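Promau : pinces à main, le LISEZMOI

Salut ! Moi c'est Nnamdi Adeleke, et je m'occupe du jeu Promau avec Lawal Mohammed. On compare des pinces tenues à la main pour voir laquelle donne les enregistrements les plus propres (spoiler : on se dispute encore).

Version de novembre 2021 : 727 séquences, dont 659 annotées. Les autres attendent que Lawal ait fini son script, courage à lui !

Matériel

Toutes les pinces sont de la même famille, boîtier blanc et doigts noirs, et on les pose sur le lit entre deux prises.

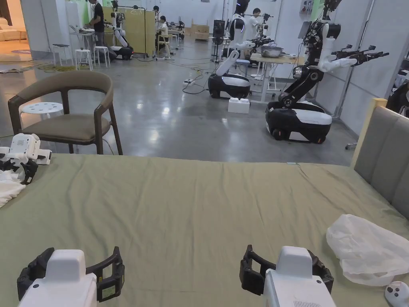 Les pinces sur le drap vert olive, les robots mobiles plus loin dans la salle.

Côté vue embarquée, la caméra est fixée sur la pince et les deux doigts restent dans le champ, ce qui aide énormément pour repérer le moment du contact. En revanche le fond est chargé : écrans, câbles, collègues... J'aime bien, Lawal beaucoup moins !

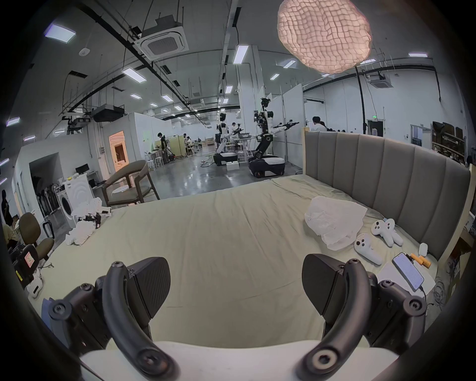

Organisation des fichiers

sequences/ : les vidéos, un dossier par prise
notes/ : nos commentaires, en vrac
a_revoir.txt : 37 prises douteuses, à sauter si vous êtes pressés

Un bug, une question ? Écrivez-nous via la page Skillomach du projet.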